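Predbridge Household Robotics Practice Group
Minutes of the March meeting, Vorkirville office

The meeting was called to order at 2 p.m. with Montserrat Meléndez in the chair. The minutes of the previous meeting were approved without changes.

Item 1. Clearance rule for simulated kitchen tasks

Members reviewed the draft rule on how an arm may approach tableware in simulation. Tiedemann reported that 535 trial runs had been checked against the draft and that 24 needed a second review.

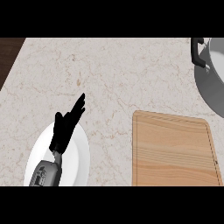 The draft requires a stated clearance between an open gripper and any surface below it. Northorpe asked whether the value should be measured from the palm or from the fingertips. The Chair noted that with the palm over the plate and the longer finger reaching past the rim above bare marble, the two methods refer to different surfaces. It was agreed that clearance will be measured from the lowest point of the gripper, and that both the plate and the counter must be named in the run sheet.

Item 2. Handles

Section 7 will be reworded so that pot handles are treated as part of the pot when keep-out zones are set. Carried.

Item 3. Run records

Tiedemann will circulate a revised record form before the next meeting. Northorpe's request to shorten the retention period was deferred.

The meeting adjourned at 3:40 p.m.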